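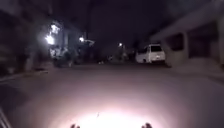
K. Lai
Posted November 30, 2020

With respect, I do not accept that night runs should count in full towards the street set. The examples are soft in focus, and a learner given many of them may come to treat blur as normal. I would hold them back until the daytime portion is complete.

Beatrice Mutiso
Replying to K. Lai

The plan agreed in March for Gundville asks for 40 runs, of which 6 are to be made after dark. The robot will be expected to travel at night, and it should learn from the view it will have then. The strong light on the road directly ahead is part of that view. 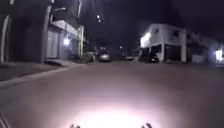 I would add that the night runs recorded so far have given us 1,773 usable examples, each checked by a second person before it was entered. Removing them would leave the set without parked cars in poor light.

troden_records
Replying to Beatrice Mutiso

I support keeping them, subject to one condition. Neighbouring examples from the same street are very much alike. Where they are divided between training and testing, the test result will flatter us. Each street should go wholly to one side.

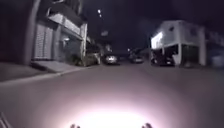
Residential street at night, parked vehicles on both sides

K. Lai
Replying to troden_records

That condition would meet part of my concern. I still ask that night examples carry their own label, so that results may be reported separately.

Beatrice Mutiso
Replying to K. Lai

Agreed as to the label. The Tereck sheet has a column for it, at present left blank in 4 of the runs. I shall complete those entries before the next release.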